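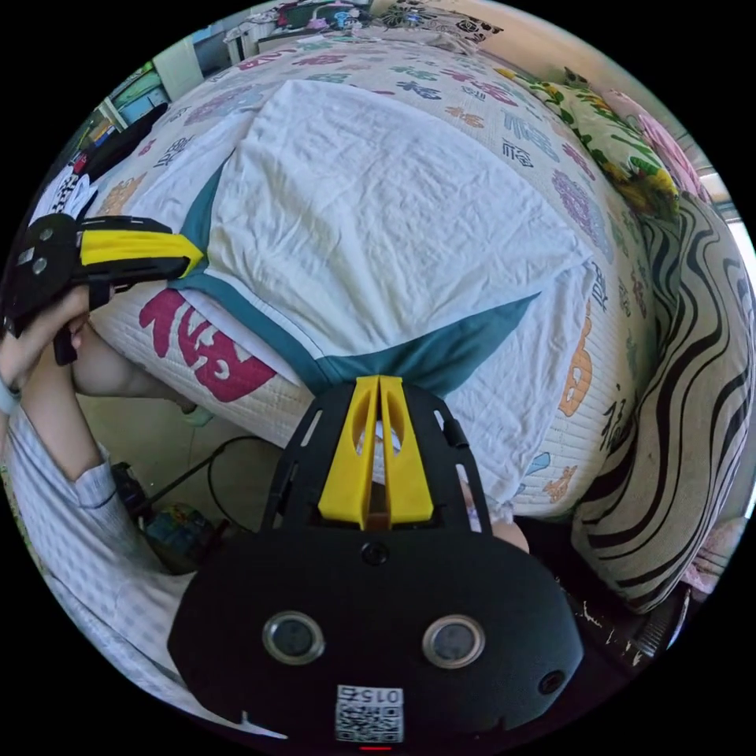 The bed, 05/09/2022

Night 10 of the sleep program and I slept about as well as I did in January, when I was doing nothing except complaining. I woke at some gray hour, lay there deciding whether I was awake, and then I was.

The Drulelum app gave me a 70 for it. Out of what, I still can't find. I assumed a hundred, but there is a page in the settings that mentions "lifetime rest points" and a target of 1000, so maybe I'm 70 points toward that, or maybe the two have nothing to do with each other. I felt terrible at breakfast, checked the score, and for a minute felt slightly less terrible. That bothered me more than the bad night did. If a number on a phone can talk me out of being tired, I'm not sure what it's measuring.

I read the program booklet again over coffee. It says most people "notice a shift" in the second week. A shift in which direction? My knees shifted. The weather shifted. I've written down every claim in the back of this notebook so I can go over them when the month is up, and so far there are very few I would know how to check.

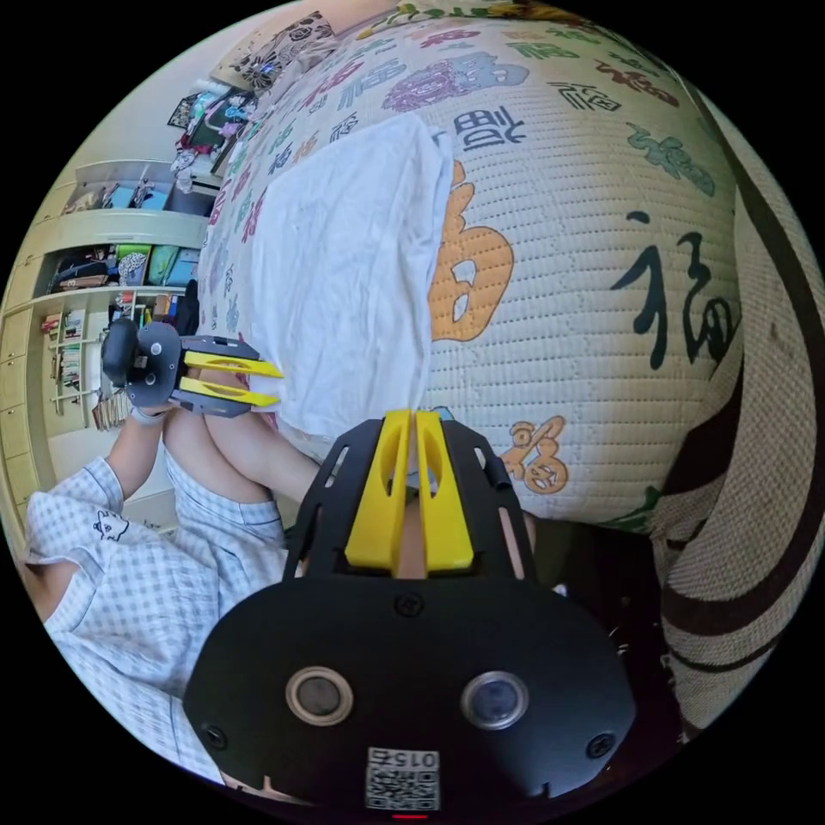
Darkness is the part of the program I expected to believe in, and I do believe in it, up to a point. I can see that a streetlight in your face is no help. But the booklet goes after every small glow in the house, chargers and clocks and the smoke alarm, and tells you to put tape on them. A tiny red light like that one, under the white QR label, would have to be taped before bedtime. I slept for years next to a clock radio with numbers as tall as my thumb and never gave it a thought. Now I lie there looking for dots. I found one on the power strip last night that I'd never seen before, and then of course I couldn't stop seeing it.

The Trenda topper is still on its trial, 364 nights, an odd number that makes me wonder who sat down and took off the last one. You're supposed to keep it at least a month before you send it back. By then the box will be long gone and they know it. It isn't bad. It's a bit warm and it makes me feel set into the bed like a spoon in oatmeal. The reviews say "life changing" over and over, and I have trouble picturing the lives.

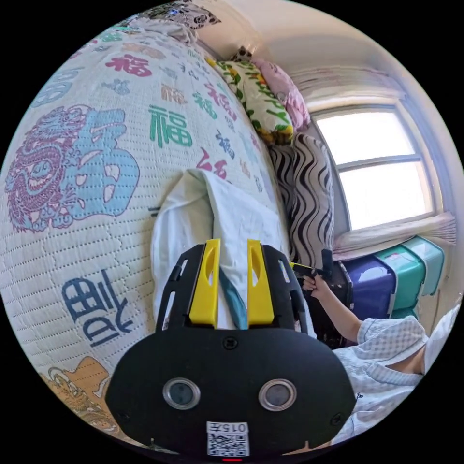

Quilted bedspread, the one with the dragon and the green 福

The booklet also has a page on bed coverings. Solid colors, it says, "calm the eye before rest." My eyes are shut! I tried to find where the idea came from and ended up on three websites using the same sentence, each of them selling plain sheets. I like a pattern. The bedspread is staying.

Climetti tea at nine, as instructed. It tastes like a drawer. The woman at the Vasić pharmacy swears by it, but she also told me she's always been a good sleeper, so I don't know what I'm supposed to learn from that. And a big mug of anything at nine has one sure effect on me, and it isn't sleep.

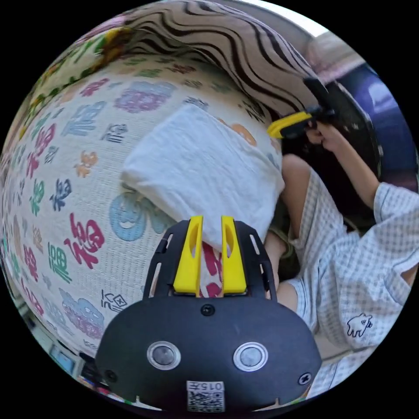 Do I think any of it has made me sleep better?

Maybe the fixed wake-up time. I've stuck to it all 10 days and I do get sleepy earlier in the evening, though I'm also walking after dinner now, so I can't say which one did it. The rest I wouldn't pay for again.

Tonight I'm skipping the tea and leaving the phone in the kitchen — no score in the morning, whatever kind of night it is. The power strip can keep its dot. I need to call about the gutters tomorrow and I keep forgetting the number is on the fridge.

4 comments
2 shares

Recent entries
Night 7, and the tea again
What the topper smells like
I signed up for the sleep thing
Gutters, part two
January, mostly awake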